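Basgate adds a gray-painted bedside cabinet to the Semeniuk bedroom range

For release: 10 Feb 2022

Furniture maker Basgate has added a bedside cabinet to its Semeniuk bedroom range. The cabinet has three drawers, an open shelf above them and a flat rectangular top. It is sold through Sellero stores across Canada and through the Sellero website.

The Semeniuk range already takes in a bed, a tall dresser and a blanket box. Customers had been asking for a matching piece to stand beside the bed, and Basgate began drawing one up after a run of comments left with store staff. A first batch of 50 cabinets went to a student residence in December for use in furnished single rooms, and changes were made to the design before full production started.

"A nightstand used to hold a lamp and a book," said Vangelis Petridis, head of product at Basgate. "In a small room it now does the work of a side table, a desk drawer and sometimes a kitchen counter. People eat there, they charge things there, they put down whatever is in their hands when they come in. We wanted a top that would take all of it and still wipe clean."

Changes after the first batch

Residents in the student rooms were asked to fill in a short form after their first few weeks with the cabinet. Most of the remarks dealt with the top and with the height of the open shelf.

The early version had a thin front edge, and several residents said it marked when chairs were pushed up against it. Basgate replaced it with a thick, squared-off lip along the front. The finish was also changed. The first batch had a satin coat that showed fingerprints under a ceiling light, and the production cabinet has a matte one in the same gray.

The shelf was made taller so that a laptop or a stack of binders can be slid in without lifting. It has been left open, with no door or flap, and runs the full width of the cabinet. Some residents had asked for a fourth drawer in its place, but more of them said they used the shelf every day.

The drawers are stacked one above the other and run on metal slides with a stop at the back. All can be taken out for cleaning or moving by lifting the front and pulling. Basgate supplies a paper liner for the bottom drawer.

Assembly and care

The cabinet is delivered with the carcass already glued and the drawers in place. The buyer fits the feet, using the hex key in the box, and levels the cabinet by turning them. A wall strap is included and should be fitted in any home with young children.

The finish was developed with Undent, the coatings company that also supplies Basgate's dining tables. For everyday cleaning Undent recommends a damp cloth followed by a dry one. Crumbs and grit should be brushed off first so they are not rubbed into the surface. Abrasive pads and bleach-based sprays will dull the colour and are not covered by the warranty.

"Most of the damage we see on bedroom furniture comes from cleaning products," said Saulius Jankauskaitė, technical manager at Undent. "Spilled pop or a greasy wrapper left overnight is easy to deal with. Somebody scrubbing at it with the wrong side of a sponge is harder to fix."

Undent tested sample panels through 1271 wipe cycles before approving the finish for the range. Small chips in the coating can be touched up with a repair pen, sold separately in the matching gray.

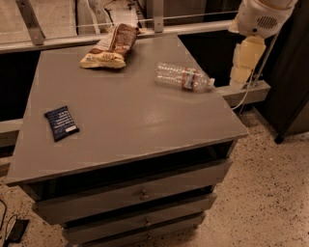 The Semeniuk bedside cabinet in gray, with snacks and a water bottle on top.

Availability

Sellero has taken 800 cabinets for the opening season. Floor models will be set up in the bedroom section of its larger stores, beside the Semeniuk bed, and smaller locations can order the cabinet in for pickup. Home delivery is offered wherever Sellero already delivers furniture, and the cabinet can be added to an existing bed or dresser order that has not yet left the warehouse.

Gray is the only colour for now. Basgate is looking at a white version — the bed and dresser are both made in white — and expects to decide once the first orders are in. Customers who want to match an older Semeniuk piece are advised to pick up a free finish sample in store, as wooden furniture that has stood in a sunny room may have changed shade.

Replacement feet, drawer slides and wall straps can be ordered from Basgate's parts desk. The cabinet carries the same warranty as the rest of the range, and proof of purchase is needed for any claim.

About Basgate

Basgate designs and builds bedroom and dining furniture for homes, residences and small hotels. The Semeniuk range is named after the street where the company had its first workshop.

Media contact

Requests for samples, product dimensions or interviews with Vangelis Petridis can be sent to the Basgate press office through the contact form on the company's website. Questions about store stock should go to Sellero customer service.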